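Skoltano Home Cooking Set
Data card and README

Summary

Skoltano is a collection of home recipes in plain text, with the ingredients and steps split out so they can be searched, sorted and compared. It covers everyday cooking: chicken, soups, beans, baked pasta, quick breads, salads and a small group of party snacks. There are 500 recipes in this release. Of these, 203 have been cooked at least once by the people who maintain the set, and those are marked in the tested column.

The recipes were written by home cooks for the Pruvilell recipe exchange and handed over with permission to edit and share. Nothing was copied from cookbooks or other websites.

What is in the download

recipes.csv – one row per recipe
ingredients.csv – one row per ingredient line, linked by recipe_id
steps.csv – one row per step, in cooking order
units.csv – the unit names we use and what they were changed from
notes.txt – cooks' comments, lightly edited
pictures/ – indoor pictures, not tied to any recipe

All text files are UTF-8. The csv files use commas, with quotes around any field that contains one.

Fields in recipes.csv

recipe_id: a short code that stays the same between releases
title: the name the cook gave it, with spelling fixed
course: one of breakfast, soup, main, side, bread, sweet, snack
servings: a whole number, or blank if the cook didn't say
active_minutes: time spent working at the counter or stove
total_minutes: start to table, including rests and chilling
oven_f: oven temperature in degrees Fahrenheit, blank if no oven is used
tested: yes or no
source_note: where the cook says the recipe came from, if anywhere

Recipes with two oven temperatures (bread that starts hot and finishes cooler, for example) have the first one in oven_f. The second appears in the step text. We plan to give it a field of its own.

How ingredients are written

Each line is split into amount, unit, item and prep. "One large onion, chopped fine" becomes 1, blank, onion, chopped fine, with "large" kept in a size field. Butter is always in tablespoons. Flour is in cups as the cook wrote it, and we did not convert to weight. Cooks fill a cup very differently, and a converted number would look more exact than it is.

"Salt to taste" is kept as written. So is "a splash." Older entries called for "1 can" with no size; where we could ask the cook, we did, and the rest are marked size_unknown. There are 38 of those, mostly tomatoes and beans.

Brand names were replaced with a general word. The one exception is Kotian pepper paste, which is used in several of the wing and meatball recipes. We tried other pepper pastes in its place and the salt level came out wrong each time.

Cleaning

Duplicates were found by comparing ingredient lists first and titles second. Two recipes with the same ingredients but different methods were both kept. The baked wings and the broiled wings are a good case: the lists match almost line for line, and the cooking is quite different.

Steps longer than a short paragraph were split. We tried not to change anyone's wording beyond that, so the voice shifts a lot from one recipe to the next.

Known problems

Total times for slow cooker recipes are not reliable. Some cooks gave the low setting, some gave high, and a few gave neither.

Servings run generous in the snack group. A batch of wings listed for six may feed four during a game.

The set leans heavily toward chicken and cheese. Fish is thin, and there is very little for people who avoid wheat. Do not use the recipes as a guide to allergens. The item field lists what the cook wrote, and store-bought sauces are not broken down.

Canning and preserving recipes were left out on purpose. We don't have the means to check them for safety.

Loading the files

Read recipe_id as text. Some codes start with a zero, and a spreadsheet will drop it if you let it guess. Amounts are stored as decimals, so a third of a cup shows as 0.333. Sort steps.csv by recipe_id and then step_no before printing anything out.

Pictures
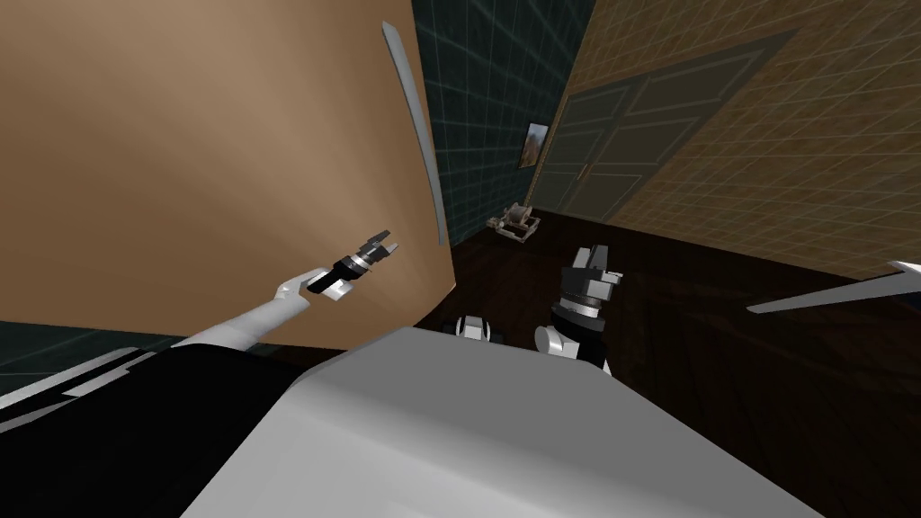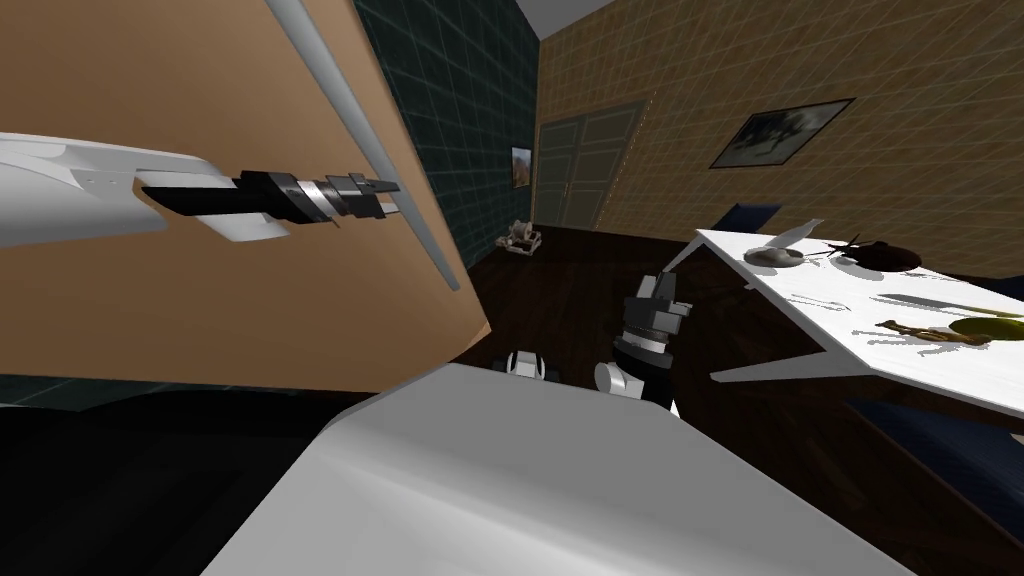
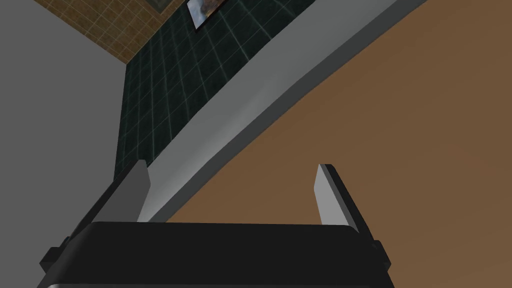 Computer-rendered, all three.

Changes in version 2

Added the snack group and the size field
Split prep out of the item field
Fixed oven_f for the baked pasta recipes, several of which had been entered in Celsius
Removed recipes withdrawn by their cooks
Renamed "dessert" to "sweet" so that it also covers breakfast cakes

Version 1 files are still on the Aver download page for anyone who built on them, but they won't get fixes.

Use and credit

Free to use, print and adapt at home, in class or in software. If you publish recipes from the set, please credit the Skoltano Home Cooking Set and keep the source_note with each one. Corrections are welcome through the Pruvilell contact form – include the recipe_id and the step number. The next release is planned for June.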